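Guides > Plernon floor oil > Section 2: Second coat

Last updated: March

1. Leave the first coat overnight. I do mine at 20:00 and don't go near it till morning.
2. Stir the tin for 2 minutes – shaking it gives you bubbles.
3. Pour a little on the pad and work along the grain, a board or two at a time.
4. Wipe off anything still shiny after 30 minutes.

Caution: oily rags can catch fire by themselves, so lay them flat outdoors.

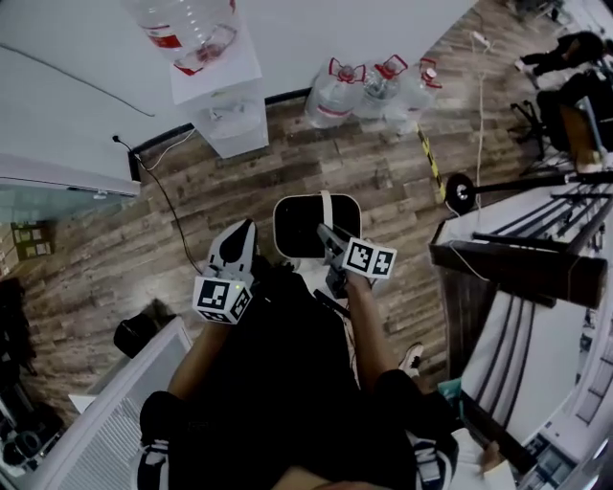
Drying times in my guide assume a warm room with a window open. If yours is chilly, give it another night before you put furniture back. Plank floors show every missed patch, so crouch and look across the boards towards the light. Bare forearms like those over the planks are fine for looking, but I'd pull on long gloves before opening the tin!

Note: Plernon goes on darker over old wax, so try a hidden corner first.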